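Socket

Past midnight in the shed and Tayla still hadnt gone home. Attempt 68. Gripper coming down slow, the little metal block in its fingers, blue light on the wrist.

"Lower," said Tipene.

"It's going lower."

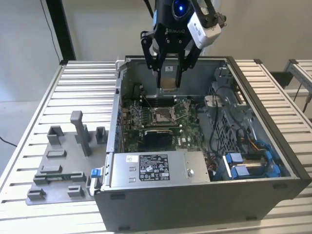

Fifteen bucks he'd bet her. Fifteen bucks and the last dumpling – cold now, somewhere behind the laptop. She didn't look for it. Thumb on the stop button, not breathing much.

"You're scared of it."

"I'm scared of the pins. Shut up."

He shut up. Rain on teh roof. August, always rain.

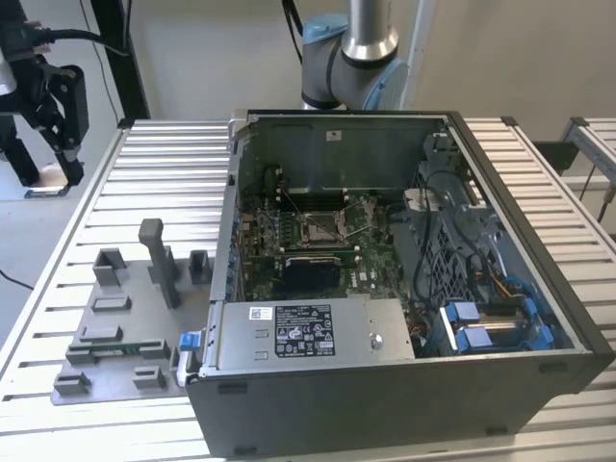

The old tower on Tayla's bench, socket empty.

"Again," she said, and typed 80.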